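Hola, Saranya:

Te mando el informe de avance que quedamos en entregar antes del verano. Lo escribo yo sola y del tirón, así que perdona el tono - el formulario oficial de Landbridge lo relleno aparte, con sus casillas y todo, y aquí te cuento cómo va la cosa de verdad.

**Proyecto Zonduvau, informe de avance**
4 de junio de 2019

## Dónde estamos

Empiezo por lo bueno, que esta vez hay bastante. El puesto de teleoperación de dos brazos funciona en simulación desde hace ya varias semanas, y ahora una persona sin formación previa puede sentarse, coger los mandos y enseñarle al sistema una tarea de clasificación sencilla sin que tengamos que estar los demás detrás dando voces. En la memoria inicial prometimos llegar a 700 demostraciones válidas al final de esta fase. Llevamos 587. Me habría gustado escribirte una cifra más redonda, pero perdimos tiempo con el retardo de los mandos (te lo cuento abajo) y no quise inflar el número metiendo grabaciones dudosas.

Para que una demostración cuente como válida le pedimos que el objeto acabe en su sitio, que ninguno de los brazos choque con la mesa y que quien maneja no haya soltado el mando a mitad. Esto último parece una tontería, pero al principio nos pasaba muchísimo: la gente suelta el mando para rascarse la nariz, el brazo se queda quieto, y luego el modelo aprende a quedarse quieto también. ¡Y lo hace estupendamente!

## Lo que hemos aprendido de enseñar a mano

Teníamos dos maneras de mostrar la tarea. En una, la persona mueve con la mano un brazo pequeño, que fabricamos en el taller de Coste, y el brazo simulado lo copia. En la otra se usan mandos a distancia normales, con un botón para abrir y cerrar la pinza. Yo apostaba por los mandos, lo reconozco, me parecían más cómodos y mucho más baratos. Me equivoqué. Con el brazo pequeño los movimientos salen más suaves, y sobre todo la gente se acerca a los objetos como se acercaría con su propia mano, un poco de lado y frenando al final. Con los mandos todo el mundo baja en vertical como una grúa de feria.

Así que desde hace un tiempo grabamos casi todo con el brazo pequeño y dejamos los mandos para las correcciones. Cuando el modelo ya sabe hacer la tarea a medias, lo dejamos trabajar solo, y en cuanto se desvía alguien toma el control, lo endereza y se lo devuelve. Esas correcciones valen oro. Con 200 trozos cortos de este tipo mejoramos más el agarre de piezas finas que con todo el lote anterior, y eso que el lote anterior nos costó mucho más trabajo.

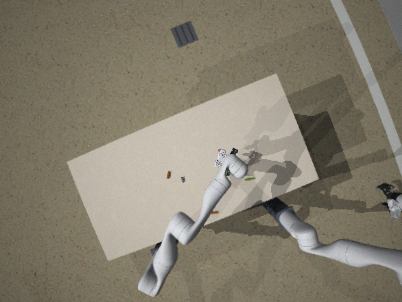
El retardo, como te decía, fue el gran dolor de cabeza de la primavera. Entre que la persona movía la mano y el brazo respondía pasaba un instante que al principio no le molestaba a nadie, porque todos lo compensábamos sin darnos cuenta. El problema apareció al entrenar: el modelo copiaba nuestra compensación, se adelantaba y cerraba la pinza antes de llegar a la pieza. Tardamos en entenderlo y probamos media docena de arreglos que no arreglaban nada. Al final reescribimos la parte de Prorkov que sincroniza las órdenes con el motor de simulación y volvimos a grabar 40 demostraciones desde cero para comparar. La diferencia se veía a simple vista. Las antiguas no las hemos tirado - están guardadas y marcadas, y no entran en las 587.

Otra cosa que no estaba en el plan y que me tiene contenta: los brazos ya no se estorban tanto. Montarlos en el mismo lado largo de la mesa fue decisión mía y durante unas semanas pensé que había metido la pata, porque al alargarse uno hacia el centro le quitaba sitio al otro. Lo que hacemos ahora es pedirle a quien maneja que deje el brazo que no usa apartado, fuera de la mesa, y que lo traiga solo cuando haga falta. El modelo ha cogido esa costumbre casi sin esfuerzo. Para las tareas en las que los dos tienen que trabajar a la vez aún no tengo una respuesta buena y no te la voy a vender como si la tuviera.

También hemos tocado la luz. Las sombras de los propios brazos caían encima de las piezas y el sistema confundía una pieza oscura con un trozo de sombra, sobre todo cerca de la muñeca. En lugar de quitarlas (era lo fácil) las hemos dejado fuertes y vamos cambiando la dirección del foco entre una sesión y otra. Los resultados empeoraron unos días y luego remontaron, y ahora me fío bastante más de ellos.

## Lo que no va bien

Las piezas pequeñas que quedan tapadas por el propio brazo siguen siendo un desastre. Quien maneja puede girar la vista en pantalla y mirar por el otro lado, pero el modelo trabaja con una vista fija y no tiene esa suerte. O sea que le estamos enseñando a hacer cosas con una información que luego no recibe, y claro, duda. He empezado a pedir a la gente que grabe sin mover la vista. Protestan todos, con razón, y salen menos demostraciones por sesión.

Y voy justa de manos. La revisión de grabaciones la hago yo casi entera, por las tardes, y se me acumula. No pido otra persona a jornada completa, pero unas horas sueltas de alguien con paciencia me cambiarían la vida.

## Dinero y fechas

Del presupuesto de equipo queda sin gastar la partida del segundo brazo de mano. Quería preguntarte si puedo pasar una parte a horas de revisión, que es donde de verdad nos atascamos. Si Landbridge necesita una justificación formal la redacto, solo dime en qué formato, porque la última vez mandé tres versiones y la buena era la primera.

El resto del calendario se mantiene. Cerramos las demostraciones que faltan, congelamos los datos y entrenamos la versión que se evaluará en octubre. La prueba con brazos de verdad la dejaría para después de esa evaluación, y preferiría no comprometer fecha todavía.

Si te viene bien, hacemos una llamada corta antes de que subas el informe. Te puedo enseñar el puesto en marcha y, si te animas, manejas tú un rato el brazo pequeño. ¡Prometo que esas grabaciones no las cuento!

Un abrazo, y gracias por la paciencia con los plazos.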